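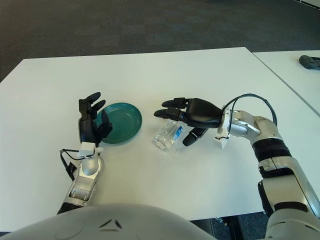
Green plate, white table, Odwood rehearsal room.

Siregar: second album and touring project
Progress report to the Stondley Recording Fund
May 4, 2022
Prepared by Ilham Yeoh, project lead, vocals, most of the guitars

1. Where we're at

The application described an album of ten songs, recorded over the summer and mixed by the end of autumn. We have seven songs recorded and 2 of those mixed. The remaining three exist as demos, one of which is mostly me humming where a bridge should go. The fund's guidelines ask grantees to "reflect candidly on variance from the proposed timeline", so I will say that the proposed timeline was written by someone in a very good mood.

Basic tracking was done at Odwood in two blocks. The first went quickly. We got drums and bass for five songs, all live in the room, and kept more of the guide vocals than anyone intended. The second block was meant to cover the other five and covered two, mostly because we rewrote Salt Road from the ground up on the first morning. It was a waltz. It is now in four, at nearly double the tempo, and the bass player has asked that the waltz never be mentioned in his presence. I mention it here for accounting purposes.

2. The songs

Finished and mixed: Ferry Weather and Second Cousin.
Recorded, awaiting mix: Salt Road, Lean-To, The Good Scissors, Harbour Lights (Not That One), Early Mark.
Demo stage: Paddock, Nine Volt, and an untitled piece the application called "an ambitious long-form closer". It is currently long.

The strings on Lean-To were budgeted as a quartet. We used two players and had them do each part several times over, moving their chairs a little between passes. It sounds lovely and slightly seasick, and the saving went on an extra day of vocals. I've had it confirmed in writing by your office that this counts as a reallocation within the recording line and doesn't need a variation form. I filled one in anyway before I found that out, so you may have it.

3. Live activity

We committed to four regional shows in support of the first single and have played three. The best was at the Boltow, where we drew 224 people to a room we'd been warned not to get our hopes up about. The promoter has offered us a return date in June, which will be the fourth show and bring us square with the agreement.

The smallest had 80 in, on a night when the support act's extended family accounted for a fair share of the crowd and most of the dancing. They left before us. We have since learnt to ask support acts where they grew up.

Merchandise did better than forecast. The forecast was mine and was based on the previous tour, when we left the T-shirts in a garage.

4. Budget

Studio hire is over by one day. Mixing is under, for the plain reason that there hasn't been much of it. Travel came in where we said it would, if you leave out a replacement alternator for the van, and I have left it out; the band has paid for that from door takings. Receipts are attached in date order, apart from the fuel ones, which have faded to the point of being abstract. I've included bank statements for those.

The artwork fee hasn't been drawn down. Our designer has sent three covers, we liked the second, and the label would prefer one in which the name of the band can be read.

5. What went less well

The application promised a making-of video series. There is one episode. It runs for four minutes and features a long discussion about whether a tambourine was in tune. I'd like to propose that the remaining episodes be replaced by a live recording of the Boltow return show, to be released as a free download – same money, and considerably more music in it.

We also said we'd hold an open rehearsal for young players. It's been put back twice because of illness in the band and will now happen at Odwood the week after the Boltow date. Places are free and the list is already longer than the room.

6. Next steps

Finish vocals and overdubs for Paddock and Nine Volt.
Decide on the closer. My vote is to cut it in half; the drummer's vote is to cut the other half.
Mix the five waiting songs with the same engineer, who has held the dates for us with great patience.
Play the fourth show.
Deliver masters to the label and the acquittal to you, in that order.

We are asking for the second instalment to be released as scheduled, and for the end date to be moved out by two months. The revised schedule is on the last page of the attachments, and I was in an ordinary mood when I wrote it.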